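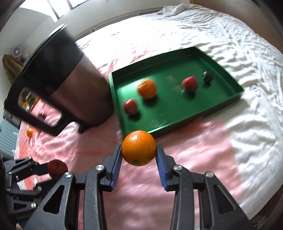
Lim asked whether we'd worked out why the grip kept drifting, and whether the money already spent still counts for something. Fair questions both, so I'll start there.

Trostelo fruit handling project
Progress report to the Lembridge fund, 15 January 2019

Yes, we know why. The force reading on the right-hand gripper creeps upward the longer a session runs, so the log says the fingers are squeezing harder than they are. We found it when Rena's summary sheet had a plum taking enough pressure to turn it into jam (it was fine, I ate it). I went back through all 2,314 logged grasps and the creep shows up in 13 sessions. Annoying!

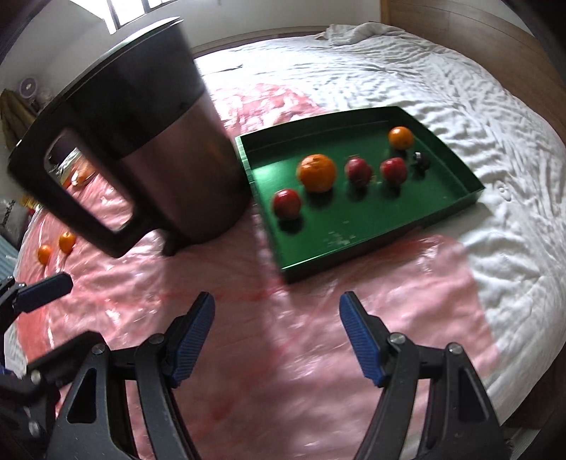 Those sessions are now flagged and kept out of the totals, and the position data in them is still good, so the spend isn't lost. The fault is in a connector that loosens when the wrist turns a lot. We've swapped it on both grippers and added a zero check at the start of each session, plus another halfway through.

There's a safety side as well. On 2 occasions a finger closed late, after the trigger had been let go, and one of those gave me a decent pinch. No injury, but it's in the incident book, and we've stopped anyone reaching between the pads while the power is on.

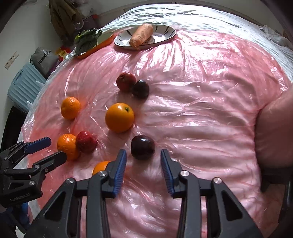
Fruit handling work, plum at the fingertips.

What's left is 3 repeat sessions on soft fruit and a proper look at the late closing, which I still can't reproduce on the bench. I'd like to move the final delivery to May if you're happy with that. The budget doesn't change.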